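Hinweise für Werkstatt und Haushalt: Empfindliches Greifgut schonend fassen

In der Arbeitsgruppe Sturkberg wurde untersucht, wie sich Handgriffe mit einem handgeführten Greifer so vorführen lassen, dass ein Roboter sie später übernehmen kann. Ausgewertet wurden 700 Vorführungen von 14 Personen. Einige Ergebnisse lassen sich auf die Arbeit mit Zange und Pinzette übertragen.

23 Mal geteilt · 9 Kommentare

Stiele sind knapp unterhalb der Blüte zu fassen, Becher im unteren Drittel. Die Greifbacken werden vor dem Zugreifen parallel zum Gegenstand ausgerichtet. Geriffelte Gummiauflagen erlauben einen geringeren Druck als glatte und sind nach der Arbeit mit einem feuchten Tuch abzuwischen.

Nach Angaben der Projektleiterin Ulla Grønli verringerte eine kurze Pause vor dem Schließen die Fehlgriffe von 12 auf 9 Prozent.

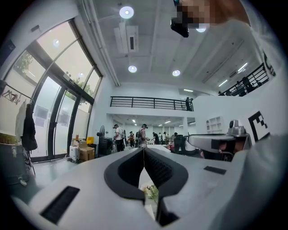 Die Vorführungen sollten in gleichmäßigem Tempo erfolgen. Ruckartige Bewegungen erschweren die spätere Auswertung und führen auch bei der Handarbeit häufiger zu Druckstellen. Für Glas und dünnes Porzellan liegen noch keine Ergebnisse vor; eine Versuchsreihe ist für Juni vorgesehen.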